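Getting more out of your plastic cups

We moved into the flat in Atport in November, and the first thing out of the boxes was a stack of plain white plastic cups. I'd bought them as a stopgap until the proper glasses were unpacked (they were at the very bottom, naturally) and I have grown so fond of them that they've never gone away. A few readers have asked how I keep mine nice, so I've gathered my bits and pieces together on one page, and do forgive me if I ramble!

Getting rid of tea stains

White plastic does show up every cup of tea you've ever had. Put 2 teaspoons of bicarbonate of soda in the bottom, add just enough warm water to make a paste, and rub it round gently with a soft cloth. Leave it while you get on with something else, then rinse well. Please don't be tempted by a scouring pad, as the scratches hold the next stain even more firmly than the last one.

Check the rim before you put it away

I like to tip each cup towards the window and have a good look inside, then run a finger round the lip. Any rough patch or hairline crack and it's retired to the potting shed, where it will do very nicely for seedlings. A cup with a bit of a flare to the rim is worth looking out for when you buy, I find, and much more comfortable to drink from.

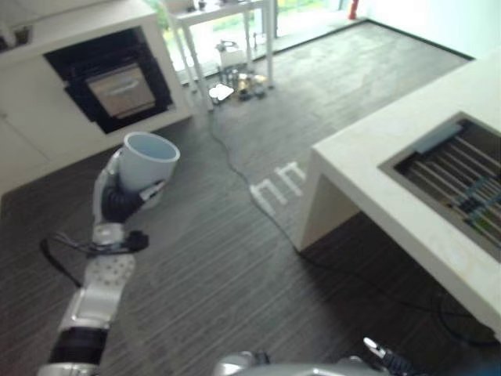

Storing them without the dreaded jam

Stacked cups love to stick together, especially if they went away damp. I let mine drain upside down on a folded tea towel for a good long while and never stack more than five. If two do get stuck, stand the lower one in warm water, pop a little cold water in the upper one and give a gentle twist.

In the dishwasher

Top rack only, and check the base for the symbol first. Ours is an old Nolte and runs rather hot, so I open the door as soon as it's finished and let the steam out before I unload. Anything thin or very light I still wash by hand.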